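Ticket 1595 – Gripper drifts while teleoperating in sim
Opened by: Rostislav Havlíček
Project: Jusus, window tasks
Status: Open

When I release the clutch on the hand controller, the simulated arm keeps turning for a moment and the wrist view ends up tilted. I have to correct it by hand before recording a demo. Started after the April build of Tirar. Command rate is set to 1000 Hz.

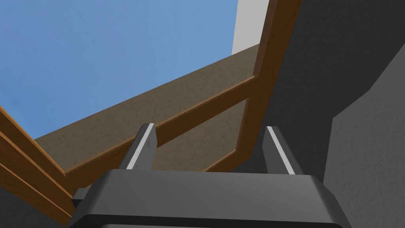

Wrist view in sim, fingers apart and nothing gripped.

Tried so far:
Restarted the controller bridge – no change.
Lowered the rate to 475 Hz. Drift is smaller but still there.
Replayed an old demo with the controller unplugged. No drift, so I suspect the clutch signal and not the arm model.

Next: log the clutch state for 2000 steps and attach the file. Please leave the demos from this build out of training for now.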